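Imprimir
Enviar por correo electrónico

Kit de puesta a punto Volanico para brazos de sobremesa: mucho maletín para lo que trae

Desconfío de los kits que prometen dejar una célula "lista para trabajar en una mañana". El de Volanico lo dice en la tapa del maletín y lo repite en la primera hoja del manual. Lo compré en febrero para la célula pequeña, la que usamos para recoger y ordenar material de oficina, y llevo el tiempo suficiente con él como para opinar sin prisas.

El kit incluye una plantilla de nivelado, un juego de llaves, calzos para la muñeca del brazo, un par de almohadillas de recambio para los dedos de la pinza y una licencia del programa Laven, que guía el calibrado de las cámaras. Cuesta 800 euros. Las llaves son buenas. Los calzos, también. El resto hay que mirarlo despacio.

Empecé por la cámara de muñeca, que era lo que peor teníamos. Laven pide mover el brazo por una serie de posiciones y va dando una nota de 0 a 100. Sacamos una nota altísima a la primera y me fié. Mal hecho. La nota se calcula con el brazo parado en cada posición y no dice nada de lo que ocurre cuando el brazo se desplaza. Con un rotulador de pie dentro de un cubilete, ese detalle importa bastante.

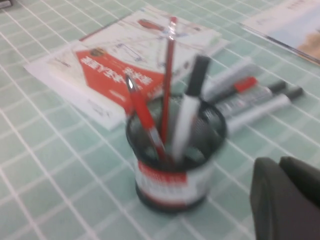
Portalápices y rotuladores desde la cámara de muñeca. La imagen sale movida.

Para corregirlo hay que bajar el tiempo de exposición y subir la luz, dos ajustes que el manual despacha en un recuadro al final del apartado de seguridad. Laven no avisa de que la imagen esté movida, ni ofrece una prueba en marcha. Escribí al servicio técnico y me contestaron que "la nitidez dinámica queda fuera del alcance del asistente". Por ese precio, yo la habría metido dentro.

La segunda parte es la cámara fija, y aquí el kit se porta mejor. La plantilla se coloca sobre la mesa, se marcan las esquinas y el programa calcula la posición sin protestar. Nosotros trabajamos con un mantel verde de cuadrícula blanca, y Laven permite usar las líneas como comprobación posterior: dibuja las suyas encima y se ve enseguida si coinciden. Es lo más útil de todo el paquete. Eso sí, el mantel tiene que estar bien estirado. El manual da por hecho un tablero rígido y no contempla la tela, así que la primera vez perdí un buen rato persiguiendo un error que estaba en una arruga.

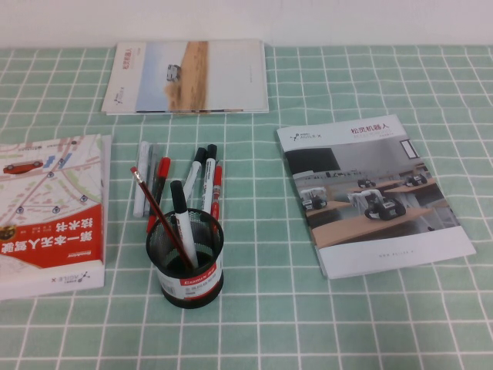 Una vez colocada la cámara fija, conviene apretar el soporte otra vez al cabo de unas horas. El que recomienda Volanico es un brazo articulado de Kairys, que se vende aparte, y las 2 unidades que hemos probado ceden un poco por la rótula. Muy poco, pero lo bastante para repetir el calibrado. Al final puse una abrazadera de ferretería y santas pascuas.

Queda la pinza. Cambiar las almohadillas es sencillo: se sueltan los tornillos, se limpia el asiento, se pega la nueva y se deja reposar. El manual recomienda hacerlo cada 3 meses. Me parece un plazo pensado para vender recambios - los nuestros, de la marca Clasov, aguantaban más y se podían comprar sueltos. Los de Volanico agarran bien el plástico liso de un rotulador, eso se lo reconozco. Con libros gruesos la cosa cambia, y el problema ya no es la almohadilla: hay que ajustar la apertura y la altura de aproximación a mano, y el kit no trae ni una tabla orientativa.

El cero de la pinza se ajusta con los dedos casi juntos y la galga entre ellos. Mi consejo es hacerlo con los objetos de verdad sobre la mesa. En vacío se pasan por alto cosas tontas, como que un dedo baje junto al canto de un folleto o que la portada de un libro lleve brillo y confunda a la cámara. 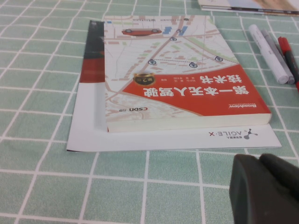 Libro sobre folleto, con los dedos de la pinza abajo a la derecha.

Del mantenimiento posterior hay poco que contar, porque el kit apenas lo trata. Una hoja plastificada con casillas, sin espacio para anotar valores. Yo apunto en un cuaderno la nota de Laven, el par de apriete de la muñeca y la fecha de las almohadillas, y con eso detecto las derivas mucho antes que con las casillas.

¿Lo compraría otra vez? El maletín completo, no. Si ya tiene llaves decentes y sabe tocar la exposición de una cámara, pida solo la plantilla y la licencia, que Volanico vende por separado aunque lo esconda al final del catálogo. A quien monte su primera célula le ahorrará algún disgusto, siempre que no se crea lo de la mañana. A mí me llevó 2 días, con el mantel incluido.

Imprimir | Enviar por correo electrónico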